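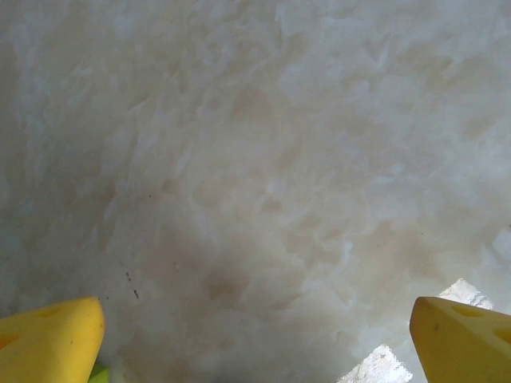

Search the bench rules
Search Clear

Bench Rules: Frequently Asked Questions

These rules cover the two-arm sorting benches at the Dodasow lab in Devari. They were last revised in September 2021, after a meeting that ran longer than the rules do. If your question isn't answered here, ask Bernd Sperling, who will tell you it was answered here.

Do I have to read the whole thing?

Yes. It takes less time than rebuilding a wrist.

Who is allowed to run a bench?

Anyone who has signed the bench sheet and done one session with a second person watching. Watching means looking at the arms. Answering your mail within earshot of the arms has been tried, and it doesn't count.

What do I check before powering up?

Start with the base mounts. Put a hand on each one and try to move it. If it moves, stop and tighten the bolts, even if it was fine yesterday. Then follow each cable from the gripper back to the base and make sure it has enough slack for the full reach of the arm and nothing to snag on. Last, clear the surface of anything that isn't part of the task. Coffee is never part of the task.

How much slack is enough?

The arm should be able to reach the far corner of the table without pulling the cable straight. A loop over the gripper is fine. If it looks untidy to you, leave it alone anyway. We lost most of May to a person with a bag of zip ties and a strong sense of order. 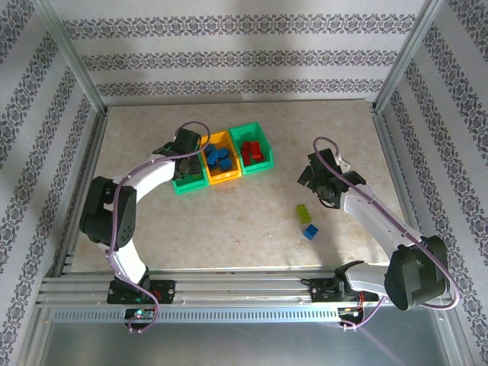 The same goes for the cable at the shoulder end. It can hang in a loop off the side as long as the loop stays clear of the joint. Move the joint through its range by hand, power off, and watch what the loop does before you decide it's fine.

Can both arms work over the bins at once?

One arm over the bins at a time. The other one waits. Whoever is running the waiting arm says "holding" out loud, and the other person says "clear" when they have backed off. Yes, you'll feel silly. The Chauke bench used a nod for its first 60 sessions, and you are welcome to go and look at the dent.

Why don't the bin colors match the blocks?

Because the bin colors are whatever colors the bins came in. Blue blocks go in the yellow bin and red blocks go in the right-hand green bin. Green blocks go in the left-hand green bin, a bit of good luck we take no credit for. Don't swap the bins around to make it prettier. Past sessions were logged by position, and every one of them becomes a small lie if the positions change.

How should the blocks be laid out at the start?

Scattered, with all the bins empty. Scattered means some near each other, some at odd angles, some a bit far from the bins. People left to themselves lay blocks out in neat rows, then report that the arms do beautifully. Tip them out of your hand and only touch the ones that fall outside the reach of both arms.

If two blocks end up side by side, leave them that way. Picking one without dragging its neighbor along is a fair part of the job.

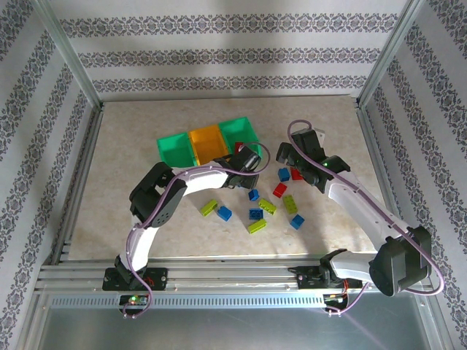
A block rolled behind a bin. Can I just reach in?

You can reach in after you have pressed stop and both arms are still. Reaching in quickly is not a substitute, however quick you were in school. Write "hand in" on the log with the time, put the block back somewhere reachable, and carry on. A session with one honest interruption is still a good session. We keep those.

What counts as a failed pick?

A pick fails if the block leaves the fingers before it is over the correct bin, or if the gripper closes on nothing. After 2 failed picks on the same block, move to another one and come back. After 4, end the session and look at the fingers. They may be worn, or on crooked, and the block has been trying to tell you.

Can I push a block with the gripper to get a better grip?

Gently, along the surface, and away from the bins. Pushing down on a block is out. So is pinning one against the side of a bin. The bins are light, and once one shifts you are no longer running the layout you wrote on the sheet.

How close to a bin may I pick?

As close as the open fingers will fit without touching the rim. Look at the wrist view before you go down. The overhead view makes everything seem roomy, like photos of rental apartments. If there isn't space for the far finger, come in at another angle or leave the block for last. 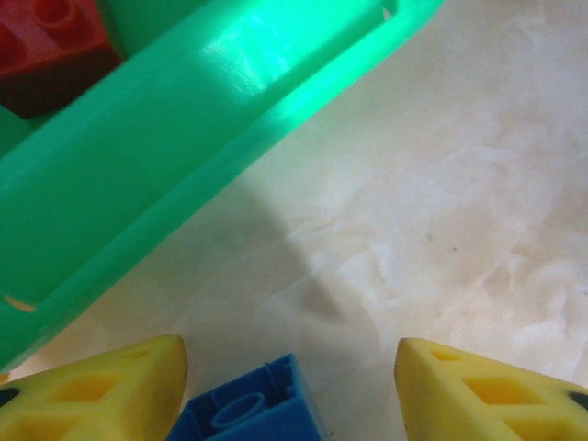
Rocío Becerra would like it added that "leave it for last" doesn't mean leave it. She went through the Edum logs, all 228 of them, and found the awkward block by the bin skipped more often than it was tried. Her view is that a skipped block gets written down as skipped, with a word on why, and that "felt tricky" is an acceptable word on why.

We've added it. There is now a column.

What do I do at the end?

Park both arms and power down. Empty the bins, count the blocks back into the tub and sign the sheet. If the count is short, look under the rail before you accuse anyone.

Can I suggest a change to these rules?

Please do, in writing, with the rule you want removed to make room for it. Bernd Sperling reads every suggestion and has so far agreed with one of them – his own.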